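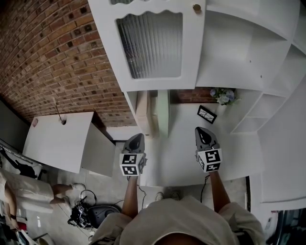 Submitting a squad list for the Liltberg Basketball League

This page is for club secretaries and team managers entering a team in the Liltberg Basketball League or the Brundaler Cup. It covers the preparation of the squad list, its submission through the Oton registration system, and the procedure for replacing a player who becomes unavailable once the list has closed. Clubs entering for the first time should complete the club affiliation form before beginning.

Before you start

You will need the following to hand:

The club's registration number, as printed on the affiliation certificate
The full name, date of birth and licence number of every player
The name and qualification of the head coach
Clearance letters for any player who was registered with another club last season
Signed parental consent for players in the junior age groups
The colours of the first and second playing kit

A player without a current licence cannot be added to a squad list. Licence applications are made separately and are not processed at the same time as squad lists. Clubs are asked to check expiry dates well ahead of the closing date, particularly for players whose licences were issued part of the way through the previous season.

Step 1. Open the squad list

Sign in to Oton using the club account. Personal accounts held by coaches or players do not give access to team entries. Choose Competitions from the main menu, then the competition concerned, then New squad list. If the competition does not appear, the entry fee has not yet been recorded against the club and the competitions office should be contacted.

The league and the Brundaler Cup require separate lists, even where the same players are to be entered in both. A completed league list may be copied across by choosing Copy from existing list. Copied lists are saved as drafts and must still be submitted.

Clubs entering more than one team in the league must open a list for each team. A player may be named on the list of one team only. Movement between teams during the season is governed by the playing-up rule in the competition regulations.

Step 2. Add the players

Enter each licence number in the search box and select Add. The name and date of birth will be filled in from the licence record. Where these differ from the details held by the club, do not add the player under a different licence; submit a correction request and continue with the rest of the list.

Shirt numbers are entered at this stage. The same number may not be given to two players on one list. A number may be changed later in the season through the Amendments page, provided that the change is made before the day of the game in which it is first to be worn.

Players who have moved from another club will be shown as Pending until a clearance letter has been uploaded. The letter must be signed by an officer of the former club and must state that no fees or equipment are outstanding. Letters signed by a coach alone are not accepted. For players arriving from abroad, the international clearance process applies and the league has no power to shorten it. Clubs should not assume that such a player will be cleared in time for the opening round.

Step 3. Name the coach and team officials

Every list must carry a head coach holding the qualification required for the division. An assistant coach may also be named and may take charge of the team when the head coach is absent. If neither is present, the team captain may act as coach for that game, and this must be entered on the scoresheet before the start.

Only those named on the list may sit on the team bench. Physiotherapists and team managers should therefore be entered under Other officials.

Step 4. Enter playing kit and home venue

Select the colours of both kits. The home team plays in the lighter colour unless the clubs agree otherwise. Teams that play home games at the Bellamy Sports Hall should select it from the venue list and leave the address fields blank. For any other venue, give the full address, the entrance to be used by visiting teams and officials, and the time at which the doors are opened.

Step 5. Check and submit

Select Check list. Errors are shown in red and prevent submission. Warnings are shown in amber; the list can be submitted with warnings outstanding, but the players concerned may not take part until the matter has been settled.

When the list is ready, select Submit and enter the club's confirmation code. A receipt is sent to the club's registered email address. Please keep it. If no receipt has arrived by the following morning, sign in again and look at the status of the list before submitting a second time. Duplicate lists delay approval for all teams from the same club.

Replacing an unavailable player after the closing date

Injury, illness, work and calls from representative sides may all leave a team without players on whom it had relied. The regulations allow each team two replacements between the closing date and the end of the regular season. Replacements not used by that point do not carry over to the play-offs.

To request a replacement:

Open the approved squad list and select Amendments.
Choose the player to be withdrawn and give the reason from the list provided.
Enter the licence number of the incoming player.
Upload a medical note if the reason given is injury or illness.
Submit form 3957, which is generated by the system once the fields above are complete.

Requests are considered in the order in which they are received. The incoming player may not take part in a game until the status of the request has changed to Approved. A withdrawn player may return to the list later in the season, but the return counts as a replacement.

Where a player is called to a representative side for a short period, no replacement is needed. The player stays on the list and is marked as absent on the scoresheet. A club that has two or more players called up for the same date may ask for its game to be rearranged. The request should be sent to the competitions office and copied to the opposing club, with alternative dates on which the venue is free.

Common reasons for a list being returned

The licence has expired or belongs to a different category.
The clearance letter is unsigned or undated.
The head coach's qualification is not recorded on Oton.
Both kits have been entered in the same colour.
A junior player has been entered in a senior team without consent.

A returned list can be corrected and submitted again without charge if this is done before the closing date. Lists received after that date are subject to the late entry fee set out in the competition regulations.

Help with submissions

Questions about squad lists should be sent to the competitions office through the Contact form in Oton, quoting the club's registration number and the name of the team. Questions about licences should be directed to the licensing desk.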